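Ledthorpe Income Notes
Quarterly report inspection checklist, with comments
Holding under review: Wornex (software tools, small cap)
Period: Q2, filed in August

Purpose. This checklist is run on every holding within eight days of its quarterly filing. Each line is marked Pass, Watch or Fail. A single Fail freezes new purchases until the next report. Two or more Watch marks in the same section count as one Fail.

Section 1. Filing and documents

1.1 Report filed before the deadline. PASS
1.2 Auditor unchanged from prior year. PASS
1.3 Prior-period figures match what was first reported. WATCH
Comment: Subscription revenue for last year's second quarter was moved between two segments. The total is the same. The note giving the reason runs one sentence and does not say whether earlier quarters will be moved too.
1.4 Press release and filing agree on all headline figures. PASS

Section 2. Revenue quality

2.1 Revenue growth not dependent on one customer. PASS
Comment: Largest customer is still Zumham. Its share is under the limit set in our position rules, and the contract was renewed in June on the same terms.
2.2 Deferred revenue growing at least as fast as revenue. WATCH
Comment: Deferred revenue was flat while revenue rose. Management puts this down to more customers paying monthly. Plausible, but it shortens the view ahead.
2.3 Receivables not growing faster than sales. PASS
2.4 Customer count disclosed on the same basis as before. PASS
Comment: 603 paying accounts at quarter end. The definition of a paying account is on the same page as last time and the wording has not changed.

Section 3. Costs and margin

3.1 Gross margin within two points of the prior quarter. PASS
3.2 Stock compensation shown separately by department. PASS
3.3 One-time items are in fact one-time. WATCH
Comment: Third quarter in a row with a restructuring charge. The amount is small. We add it back into operating costs for our own model and will keep doing so.
3.4 Capitalized development costs stable. PASS
Comment: Check the useful life used. It was three years in the annual report and is three years now.

Section 4. Balance sheet safety

4.1 Cash covers at least four quarters of operating outflow. PASS
4.2 No covenant within 10 percent of its limit. PASS
4.3 Debt due inside 12 months. PASS
Comment: None. The term loan from the Kontogiannis purchase was repaid early – see the financing note, which also lists the fee.
4.4 Goodwill tested this year. WATCH
Comment: Test is scheduled for the fourth quarter. Kontogiannis makes up most of the goodwill balance, and its sales are behind the plan shown at the time of the deal. A write-down would not touch cash, but it would touch equity.

Section 5. Guidance and conduct

5.1 Full-year range kept or raised. PASS
5.2 Insider sales under preset plans only. PASS
5.3 Questions on the call answered with figures. WATCH
Comment: Churn was asked for twice. The answer both times was "in line with our expectations."

Result: five Watch marks, one in each section. No section reaches two, so there is no Fail. Position held at 800 shares. No change to the stop level. Next inspection is after the November filing – items 2.2 and 4.4 go to the top of the list.

Method note. Figures are copied by hand from the filing into the sheet, then read back line by line against the source. Data feeds are not used for sections 2 and 4, as they often carry restated numbers without marking them. The sheet now has 134 input cells per company. Any cell left blank is treated as a Watch.

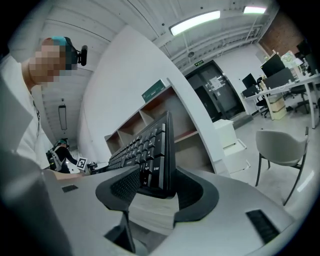
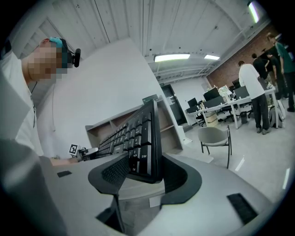 Reader comments

Zumham_holder: I would have marked 2.2 as a Fail. A move to monthly billing should show up as better pricing, because monthly plans normally cost the customer more, and average revenue per account did not rise. Either they are giving the discount away or the new accounts are smaller. Also, does your two-Watch rule apply across quarters? Item 3.3 has been the same charge three times now, and under your system it can stay at Watch forever.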